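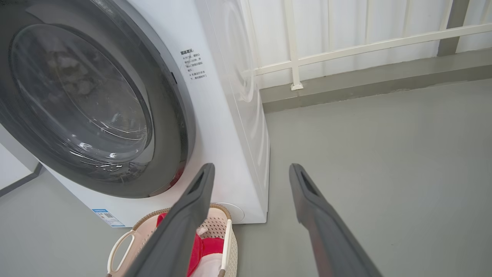
Dureza da água e dosagem de detergente: notas

Publicado em June 10, 2025

Mudei de casa e a água passou de macia a dura. As toalhas ficaram ásperas em poucas semanas e a resistência da chaleira ganhou uma crosta branca. Comprei tiras de teste e o valor deu 17 graus alemães (°dH). Na morada anterior, em Murholm, tinha medido 2.

A dureza vem sobretudo dos iões de cálcio e magnésio. Ligam-se aos tensioativos aniónicos e formam sais pouco solúveis, que se depositam nas fibras. Parte do detergente gasta-se assim antes de chegar à sujidade. Os pós trazem zeólitos ou carbonato para contrariar o efeito; os líquidos costumam trazer menos, e com água dura a diferença nota-se.

A tabela de dosagem no verso da embalagem tem normalmente três colunas: macia, média, dura. Acima de 14 °dH uso a última. Para cargas pequenas reduzo a dose, mas não para metade - a quantidade de água também conta, e não desce na mesma proporção que a roupa.

O Pieter Ngubane sugeriu ácido cítrico no compartimento do amaciador. Experimentei com 10 gramas dissolvidos em água e as toalhas melhoraram. Não misturar com lixívia, em caso algum: liberta cloro. Convém também ler o manual, porque alguns fabricantes desaconselham ácidos por causa das borrachas.

A Maite Montoya prefere um descalcificador de resina à entrada da casa, um Bremuno. Resolve o problema na origem, mas consome sal e exige regeneração periódica. Ainda não fiz as contas. Volto a medir a água em July e acrescento o valor a esta página.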